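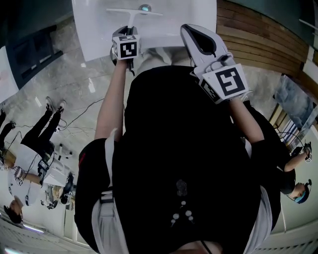 Page last changed: May 2009

Natural dye notebook, Morkwood shed, madder again

OK so the madder. I said I'd leave it alone until July and I lasted no time at all, because Golnar Heydari dropped off a bag of root she'd dug up from the bed behind her garage and it was just sitting there looking at me. Three years in the ground, she says, and the thick pieces snap with a proper orange middle. The thin ones are mostly bark and I put those aside for a brown pot later.

Chopped it, rinsed it twice in cold water (first rinse comes off yellow and I always feel bad pouring it out, but leave it in and everything drifts toward brick), then soaked overnight in the enamel pan. The big steel one still has iron in it from the walnut mess. Somebody please scrub that or write IRON on it in paint.

Yarn was the Lamside two-ply, scoured and mordanted with alum last week. I used 16 percent alum by weight of fiber, a bit up from usual, and skipped the cream of tartar. Margit Solberg swears tartar makes her reds clearer. Mine go orange with it every single time, so either our water is different or one of us is fooling herself! She's up the hill on a well and we're on town water down here, so my money's on the water.

Put a good pinch of chalk in this time. Last batch had none and came out a kind of tired salmon. I wanted to put chalk in one pot and leave it out of another and compare them, like a sensible person, but there's only the one hot plate working, so the comparison is against the old skein on the nail. Not great science. It's been in the sun by the window since winter and has faded on one side.

Heating. This is where I always wreck it. Keep it low low low, 60 C and hold it there, because once it gets up near a simmer the browns come out and you can't get them back. I went to answer the phone (Babak Mousavi, about the drum carder, see further down) and came back to 71. Swore, pulled the lid off, lifted the pan onto the bricks, got it back down. Held it for two hours after that and left the yarn in to cool overnight.

Result: red! Real red, a bit toward tomato, no salmon at all. The first skein in is deepest and the ends where I tied it too tight have pale bands, so LOOSER TIES, I write this in every entry and then don't do it. Second skein in the same bath gave a nice coral, third was peach and I quit there. Saved the root, dried it on newspaper. Chandrasekhar Unnithan wants the spent stuff to try on cotton and he's welcome to it.

Rinsing took forever. Bits of root in everything. Next time the root goes in a stocking, I don't care how silly it looks hanging in the pan.

Wash test: snipped a length off each, plaited them with white wool, hand-hot water and the plain soap. No bleed on the white from skeins two and three, the faintest pink from the first one. I'd call that leftover dye sitting on the surface and wash it again before it goes anywhere near a sweater.

Carder: Babak has the new belt and thinks the old one was the wrong length all along, which would explain the squeak. He'll bring it over when he has the car. Don't run it before then, it was shedding rubber crumbs into Ghazal Tabrizi's gray fleece and she was very nice about it, nicer than I'd have been.

To do:
order alum, we're down to the bottom of the tub
label the jars on the low shelf, two of them are just "yellow?"
ask Golnar how wet her soil is, ours has been in 17 months and looks like string
weld seed, too late to sow it now? ask Margit
try the same madder bath with a dash of washing soda at the end, one small skein only, in case it goes purple on me

Skein tags are in the envelope taped inside the back cover. The coral one hasn't got a tag yet, it's the one hanging closest to the door.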